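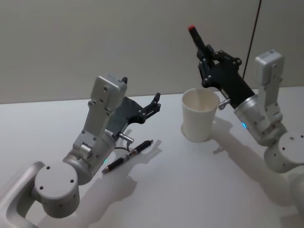
Valtteri Kiiskinen

Ticket: Second bench, grippers and spares, purchase hold
Opened: 3/9/24
Site: Brorthorpe, upstairs lab
Priority: Normal
Status: Waiting on supplier

Summary

Reijo Karppinen in purchasing has put a hold on the order for the second two-arm bench. He wants to know why the spares line has grown since the first quote, and whether the faults on bench one are going to repeat on bench two. I'm logging the answers here so they stay with the order.

Bench one is two arms facing in from either side of a white table, each with a black multi-fingered gripper. The standing task is putting pens and markers into a paper cup. It is a cheap task to run and it shows up most of what goes wrong with the hands.

Entry 1. Left gripper not closing fully

Two of the fingers stop short when the hand is told to close on anything thin. Marker is fine, pen is not. Swapped the hand over to the right arm and the fault went with it, so it is the hand and not the arm or the controller. Swapped back.

Checked the screws at the finger joints. One was loose. Tightened it, ran 30 closes on the pen, and it missed 3. Before that it was missing nearly half. Calling this improved, not fixed.

Cost effect: one complete spare hand on the order in place of a finger kit. Thongsuk do sell the finger kit, but the lead time is the same as for the whole hand, and we would lose the bench while we fitted it.

Entry 2. Cable at the left wrist

The cable at the left wrist hangs in a loop that comes down close to the tabletop. When the arm works low it drags. No damage to the jacket yet. I have asked for a longer sleeve and two clips per arm.

Reijo asked if this could be done with cable ties. We tried that. The tie held the loop up but pulled on the connector when the wrist rolled past 75 degrees, and we got a dropout on the hand. Ties came off again the same day.

Cost effect: small. Clips and sleeve for four arms, so both benches get done at once.

Entry 3. Arm stops mid-task, wrist light still blue

This one cost us the most time. The right arm would pick up the marker, carry it over to the cup and stop. The wrist light stayed blue, which we had been reading as healthy. It only tells you the wrist has power. The fault was in the log on the controller the whole time, under comms.

Steps taken:
Restarted controller. Fault came back inside the hour.
Changed network cable to right arm. No change.
Moved right arm to the spare port. Ran through to the end of the day with no stop.
Moved it back to the original port. Stopped on the fourth run.

Conclusion is a bad port on the controller. We are running on the spare port now, which leaves no spare. Broven have agreed to replace the controller board under warranty, but they want the old one back first, and that means bench one is down for as long as it spends in the post.

Cost effect: I want one extra controller on the order. It goes into bench one while the board is away and then sits on the shelf for either bench. This is the biggest single increase over the first quote and the one I'd least like to see cut.

Entry 4. Cups and pens

Reijo queried the consumables line, fair enough. The hands crush cups when the approach is off, and a crushed cup is no good for the next run. We buy sleeves of 200 and that lasts us well. Pens and markers get scuffed but keep going. Please leave the quantity as quoted and take it out of the general supplies code. It shouldn't be in equipment at all.

Entry 5. Lighting and table

Not a fault, but it belongs in the plan. The overhead lights throw the arms' shadows right across the table, and the pen can end up lying in one. Detection gets worse there. For bench two I would like a diffuser panel budgeted from the start. The white tabletop stays. A grey top was tried at Hukosholm and they went back to white, so I'm not going to pay to find that out a second time.

Reply from Reijo Karppinen

Read through all of it. Questions:

1. Can the spare hand be shared between benches, or do you need one each?
2. If Broven lend a controller during the warranty swap, do you still need to buy one?
3. The quote is good until the middle of October. Is there anything here that can't be settled by then?

I can release 70 per cent of the budget now and hold the rest until the controller question is answered.

Reply from Valtteri

1. Shared. Both benches would use the same hand, left and right are set in software. One spare covers us.

2. Asked them. They don't have a loan pool for that model. If that changes I'll take the controller off and put the money to the diffuser and the sleeve kits, but I would still rather have one on the shelf. With the spare port gone, the next port failure stops the bench outright.

3. The arms and table can be ordered now. The hand should go in with them to save on freight. The controller can wait a couple of weeks.

70 per cent covers the arms, table, spare hand and clips. It doesn't cover the diffuser, so please put that in the second part with the controller.

Outstanding

Written confirmation from Broven on the warranty turnaround.
Thongsuk to requote the hand with the newer finger screws, and to say if they are supplied with thread locker already on.
Valtteri to re-run the thin pen test on the left hand and add the result here.
Reijo to move the cups and pens to general supplies.
Power for bench two: the wall circuit is already carrying bench one and the compressor. Electrician to check the load before delivery is booked.

Ticket stays open until the second part of the order is placed.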